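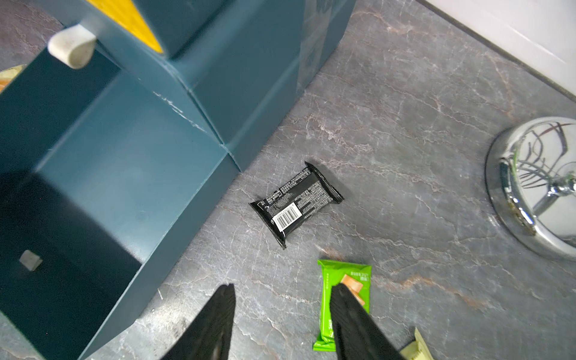

*El organizador Tustero en verde azulado oscuro, con snacks al lado, sobre encimera gris.*

## Organizador Tustero para snacks

Os cuento por qué tengo este cacharro en la tienda: en mi casa las barritas y las galletas vivían sueltas en un cajón, cada envoltorio por su lado, y siempre acababa comprando repetido. Probé primero el Arkeo, que es más bonito (lo reconozco), pero tiene los huecos bajitos y los paquetes largos se me quedaban asomando. Con el Tustero me apaño mucho mejor.

Es de plástico, con compartimentos cuadrados y paredes en ángulo, y el hueco abierto es hondo de verdad. Ahí meto yo los paquetes de pie, con el borde sellado hacia arriba, ¡y los saco de un tirón! El pomo blanco redondeado va muy bien para acercarlo cuando lo tienes al fondo del armario.

**Lo que más me preguntáis**

- **Color:** verde azulado oscuro. De momento no me llega en otro.
- **Limpieza:** paño húmedo y un poco de jabón. Las migas se van a las esquinas, así que yo lo vuelco en el fregadero y listo.
- **Alto:** 23 cm. Medid antes la balda, por favor, que luego vienen las devoluciones.
- **Peso:** yo no le pondría más de 2 kg encima.

El pomo se raya un pelín con el uso. A mí me da igual, pero si sois de los que se fijan, vendo el recambio Kaczmarczyk aparte.

Me quedan 200 unidades en el almacén y la siguiente remesa entra en junio. Si lo pedís junto con las etiquetas Graltemetti, va todo en la misma caja y pagáis un solo envío.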